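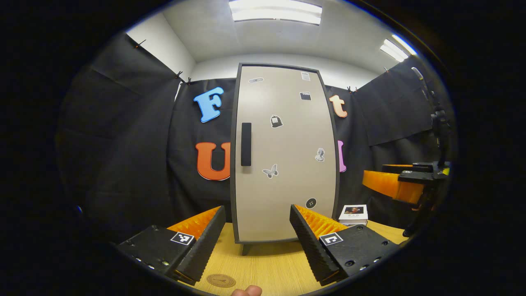

Wie lange sitzt Siamak Taheri schon ohne Anklage in Haft?

Seit Januar. Die Verwaltungshaft wurde seitdem zweimal verlängert, zuletzt am 4. Oktober 2024.

Jorkham – Der 49-jährige Lehrer bleibt im Gefängnis Zodetti. Das Militärgericht hat die Beschwerde seiner Anwältin abgewiesen, Begründung: geheime Akte. Einsicht bekam die Verteidigung wieder nicht. Termin nach wenigen Minuten vorbei, Familie durfte nicht in den Saal.

„Wir wissen bis heute nicht, was ihm vorgeworfen wird“, sagte Anwältin Sabine Oltmanns nach der Verhandlung. Taheri habe stark abgenommen, klage über Schmerzen in der linken Schulter. Eine Untersuchung im Krankenhaus sei beantragt, bisher keine Antwort von der Gefängnisleitung.

Festgenommen wurde Taheri nachts in der Wohnung der Familie, im Viertel Amine. Soldaten nahmen nach Angaben seines Bruders auch zwei Telefone und die Unterlagen aus der Schule mit. Zurück kam davon nichts. Besuche sind seit dem Sommer gestrichen, Briefe kommen mit Wochen Verspätung oder garnicht.

Die Gefangenenhilfe Thoroddsen fordert Anklage oder Freilassung. Ein Sprecher der Militärverwaltung wollte sich zu dem Fall nicht äußern, verwies auf das laufende Verfahren.

Oltmanns will jetzt vor das Oberste Gericht ziehen. Die Frist dafür läuft in zwei Wochen ab. Vor dem Gerichtsgebäude standen am Nachmitag noch Kollegen und ehemalige Schüler mit Plakaten, die Polizei griff nicht ein.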